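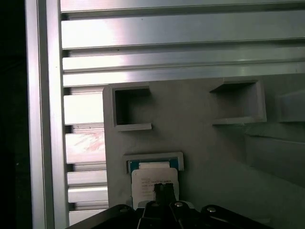 # ロボットに片付けを任せられる日は来たか

うちの工場では、いまも部品の補充を人がやっている。小さな基板を棚の枠に差し、空いた箱を下げ、ラベルの向きをそろえる。朝の立ち上げ前と昼休みのあと、それに終業前。誰がやってもよい仕事で、誰もやりたがらない。展示会に行くと、こういう仕事こそロボットの出番だと言われる。私もそう思って、4か月ほかの仕事の合間に試した。結論を先に書くと、今のところ任せきりにはできない。ただし、二年前に同じことを聞かれたときよりは、だいぶ迷いながらそう答えている。

私が勤めるMisumは、計測用の小型機器を組み立てている。人数は多くない。自動化の専任者もいないので、生産技術の私が兼務で見ている。ねじ締めと検査の一部はすでに機械に任せていて、これは安定している。部品が決まった位置に決まった姿勢で来るからだ。問題はその前後にある、名前のつかない作業のほうである。

## 枠に差すだけの仕事

基板をホルダーに入れる作業を考える。手順書には一行しか書いていない。「基板を枠に差す」。新人でも初日にできる。

機械にやらせようとすると、この一行が急に長くなる。まず基板をつかむ。縁のどこを持つか。部品が載っている面には触れたくない。次に枠の前まで運び、傾きを合わせる。枠は基板より少しだけ広いので、余裕はあるが、大きくはない。角が縁に当たったら押してはいけない。少し戻して、ずらして、また入れる。人はこれを指先の感触だけで済ませる。隣の人と昼飯の話をしながらでもできる。

つかむ道具の側にも事情がある。二本指のグリッパーは丈夫で安く、制御もわかりやすい。人の手のように、親指で支えながら中指で向きを直すことはできない。持ち直したければ、いったん置くしかない。置くには置き場所がいる。狭い棚の前では、その置き場所がない。

カメラを手首につけると、指先の様子はよく見える。ところが、指が対象に近づくほど、指そのものが視界をふさぐ。いちばん見たい瞬間に、いちばん見えにくくなるわけだ。金属のフレームに照明が映り込むのも困る。アルミの押出材は組みやすく、どこの現場にもあるが、光をよく返す。昼と夕方で見え方が変わり、昼にうまくいった動作が夕方に外れる。遮光板を足せば落ち着く。足した遮光板が、今度は人の手の邪魔になる。

## 七百回の記録

社内の試験では、小型基板の差し込みを700回やらせた。一度で入ったのは552回だった。やり直しで入った分は別に数えた。

この数字をどう見るかは、立場で分かれる。開発の人は喜んだ。最初の週を思えば立派なものだと言う。現場の人は首を振った。8割に届かない作業者を、私たちは作業者とは呼ばない。どちらの言い分ももっともで、私は両方の会議に出て、両方でうなずいていた。

私が気にしたのは、失敗の中身である。手前で落とすものは害が少ない。拾えばよい。厄介なのは、斜めに入ったまま「入った」と判定されるものだ。見た目にはほぼ収まっていて、機械も次へ進む。あとの工程で気づいたときには、どの基板がいつから怪しいのかを遡って調べることになる。人がさぼって起こす間違いとは種類が違い、こちらの検査の仕組みもそれを想定していない。

だから成功率だけを並べた資料を見ると、私はまず失敗のときの様子を尋ねる。止まるのか、落とすのか、黙って進むのか。止まってくれる機械なら、成功率が少し低くても使い道がある。黙って進む機械は、成功率が高くても怖い。営業の人がこの質問にすぐ答えられるかどうかで、話の長さを決めるようになった。

## 家の中はもっと難しい

家事用のロボットについても、よく意見を求められる。工場でできるなら家でもできるだろう、という聞き方をされることが多い。私は逆の順番だと考えている。

工場では、こちらが環境を変えられる。棚の高さを決め、部品の箱をそろえ、床に線を引ける。ポケットの口を広げたければ、樹脂で新しい枠を作って付け替えればよい。私たちも枠の縁を削って、入り口を少し緩くした。それだけで結果はずいぶん変わった。制御のプログラムを直すより早く、費用もかからなかった。

家ではそれができない。食器棚は住む人の都合でできている。茶碗は重ね方が毎日違い、布巾は濡れていたり乾いていたりし、子どもは床に物を置く。しかも家には、機械が止まったときに呼べる保全担当がいない。工場なら停止ランプがつけば誰かが来る。台所で皿を持ったまま止まった腕を、夕飯の支度中の人がどうにかするのでは、手伝いを頼んだ意味がない。

知り合いの会社であるTravoswoodは、木製家具の工場で端材の仕分けに腕型のロボットを入れた。見学させてもらうと、よく動いていた。端材は形が不ぞろいで、一見すると難しそうに見える。けれども、行き先は箱がいくつかあるだけで、箱の中での向きは問われない。落としても割れないし、間違えて隣の箱に入っても困る人は少ない。対象が雑多でも、結果に求める精度が緩ければ仕事になる。基板の差し込みはその反対で、対象はそろっているのに、最後の数ミリが厳しい。

家事を同じ目で見ると、できそうなものとできそうにないものの線が引ける。床のものをひとつの箱に集める。洗濯物を籠から機械に移す。このあたりは近い。畳んで引き出しにしまうとなると遠い。しまう場所が狭く、仕上がりに好みがあり、やり直しが面倒だからである。動画で上手に畳んでいるのを見ても、私は引き出しが映っているかどうかを先に見てしまう。

## 「任せる」の中身

試験の後半で、やり方を変えた。全部を機械にさせるのをやめて、機械が差し、人が5分ごとに見回ることにした。斜めになったものは指で押せば直る。見回る人は別の作業を持っているので、専任はいらない。

これは悪くなかった。ただ、現場から出た感想は意外に渋かった。「見ていないといけないなら、自分でやるのと疲れ方が同じだ」というのである。言われて納得した。手は空いたが、頭が空いていない。5分ごとに気にかけるものが一つ増えただけで、ほかの作業の調子が崩れる。手間を時間で測っていた私の表には、その項目がなかった。

自動化の効果を計算するとき、私たちは作業時間に人件費を掛ける。補充は一回が短いので、もともと数字が小さい。そこへ見回りの分を差し引くと、残りはほとんどなくなる。計算書だけなら、この案件は不採用で終わっていたはずだ。それでも続けているのは、採用の事情がある。募集を出しても人が来ない時期が長くなり、補充のために組立の人を抜くと、そちらが止まる。金額より、その時間に手がひとつあるかどうかが問題になっている。

Strobelの制御装置に替えてからは、力の当たり方を見て自分で止まる設定が使えるようになった。以前は強く押して通していたところで、きちんと諦める。見かけの成功率は下がった。現場の評判は上がった。止まった分だけを直しに行けばよく、動いている間は忘れていられるからだ。私はこの変化のほうを、成功率の何ポイントかの改善より大きく見ている。

## 学習で解けるのか

最近の機械は、動作を一つずつ書かなくても、人の操作を真似て覚えるという。うちの試験機も一部はその方式で、操作の記録を取って覚えさせた。書いて教えるよりも早い場面は確かにある。枠の前で少し揺らして入り口を探す動きなどは、私には式で書けないが、記録からは出てくる。あれを初めて見たときは、隣の保全の人を呼びに行った。

一方で、覚えた範囲の外に出たときの振る舞いは、まだ読めない。棚の枠を新しい型に替えた週は、見るからに調子が落ちた。寸法は同じで、表面の明るさが違うだけだった。人なら気づきもしない違いである。記録を取り直せば戻る。では、枠を替えるたびに誰が記録を取るのか。その手間は導入の見積書に入っていない。Cultportという搬送機の会社の担当者に同じ話をしたら、客先で照明を替えられるのがいちばん困ると言っていた。どこも似たところで苦労している。

記録を集める仕事は、それ自体が単調である。何度も同じ基板を差しては抜く。うまくいった回だけでなく、失敗して立て直した回も残さないと、機械は立て直しを覚えない。うまい人が操作すると失敗が少なく、かえって材料が足りなくなるので、わざと下手に始めてもらうこともあった。頼まれたベテランは、あまりいい顔をしなかった。

## いま買うなら

同業の人から、買うべきかと聞かれることがある。補充のような半端な仕事を丸ごと渡すつもりなら、私はまだ勧めない。仕事を細かく分けて、外れても安く直せるところだけ渡すなら、試す価値はある。その場合も、まず一か月は棚と箱と照明に予算を使ったほうがいい。枠の入り口を広げ、反射を抑え、置き場所を作る。そこまでやると、人の作業も楽になる。うちでは補充にかかる時間が短くなり、機械はどうするのかと上から聞かれて返答に困った。

もう一つ、担当者を決めておくことだ。できれば専任がいい。兼務でやってみた者として言うと、機械が止まるのは決まって別の打ち合わせの最中である。

来期は、基板の種類をひとつ増やして試験を続ける。縁に部品が寄っていて、持てる場所が少ない型だ。指先の形から作り直す必要があり、いまは図面を引いている。昼の補充は、しばらく人がやる。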